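Anyone who has stood behind a bakery counter at opening time knows how much of the morning goes into moving bread from one place to another, and it was with that in mind (and with a good deal of coffee) that I spent a long, happy day getting to know the Skular, the tabletop arm kit from Kurnari. It comes in 2 boxes, it weighs less than I feared, and the starter program is called, rather sweetly, Basket.

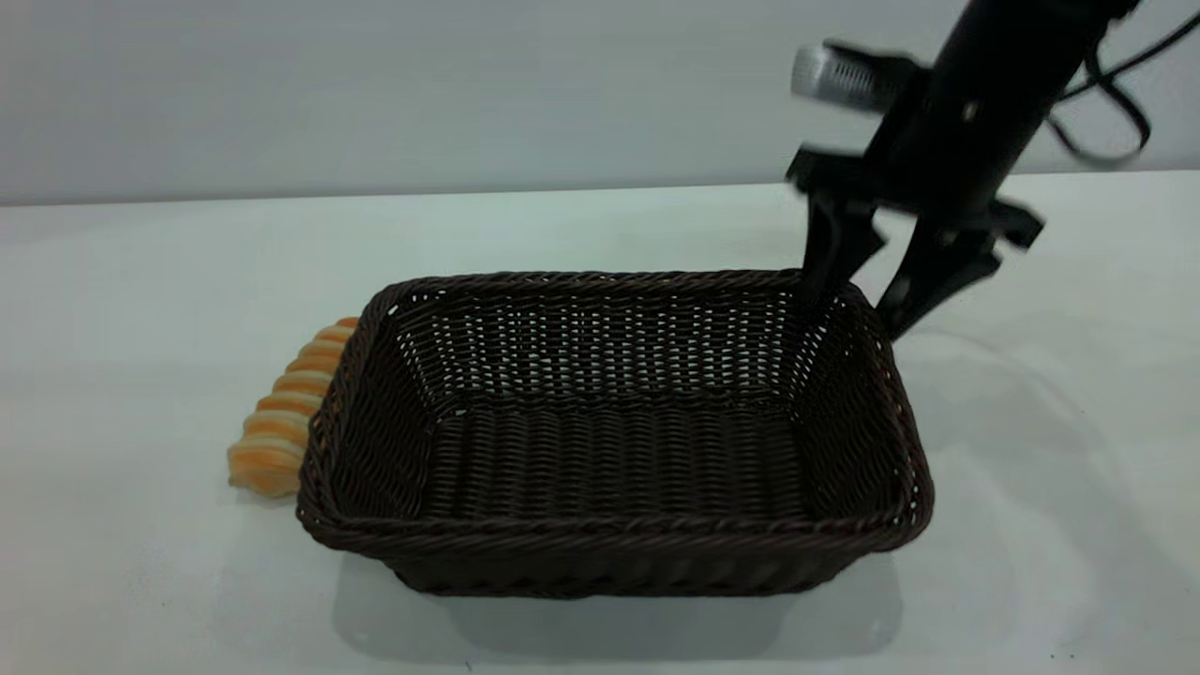 Issue 113, page 40

The job sounds like nothing at all: a roll on the table, a wicker basket beside it, and two black fingers that have to bring one to the other. But bread is a tricky customer! It gives when you press it, every ridge is a little different, and a roll half hidden behind a basket asks a lot of any machine. Kurnari has you teach the arm by guiding it through the motion yourself, over and over, and I found this so soothing that I nearly forgot lunch.

The wrist view is what won me over. You get the same close look the arm gets, right down to the weave of the basket and the cracks in the crust, and once you've watched a grip from there you start setting the pressure quite differently.

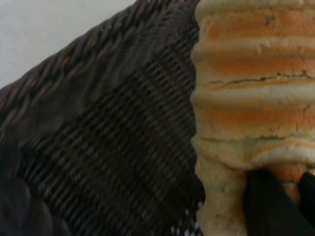 Fingers on the crust, as seen from the Skular's wrist.

I do have grumbles. The manual, translated by the folks at Jorkico, skips the chapter on grip force that a baker would want most, and the softer Győri finger pads are sold separately, with the next batch not due until May. At $615 for the kit, I'd have liked them in the box. Still, if you have a sturdy table and roughly an afternoon's patience, I'd say it's a lovely way to begin.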